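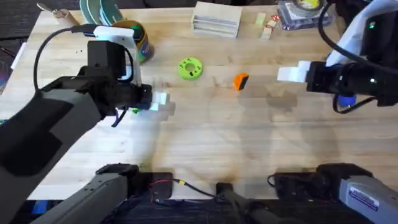 pallet_cleanser wrote:
Oiling a worktop, round two. I did ours with Trosine in April and the water marks were back within weeks. Ours is the same sort of pale butcher-block, fine grain strips and all, and it's picked up the same darker stains and faint scuffs. The tin promises "a lifetime of quiet lustre". Whose lifetime, a mayfly's? Do I sand it back or slap on another coat?

grumblethorpe wrote:
Sand it. 119 grit if you can find it, which you can't, so 120. Then Fason, thin coats, and leave it overnight.

Mrs_Teapot wrote:
Please don't sand a worktop for a few stains. It's a kitchen, people cook in it. I've used plain Trosine for 10 years and mine looks like it's had a life.

grumblethorpe wrote:
So does my shed – I don't chop onions on it.

damp_squib wrote:
Fason stinks for days, mind. And it's gone up to 50 quid a tin at Palma.

pallet_cleanser wrote:
50 quid! The whole worktop only cost 900 and that included the sink cut-out, which they put in the wrong place.

Mrs_Teapot wrote:
Trosine, old T-shirt, cup of tea. Wipe off the extra after 10 minutes or it goes sticky.

pallet_cleanser wrote:
Ah. You're meant to wipe it off?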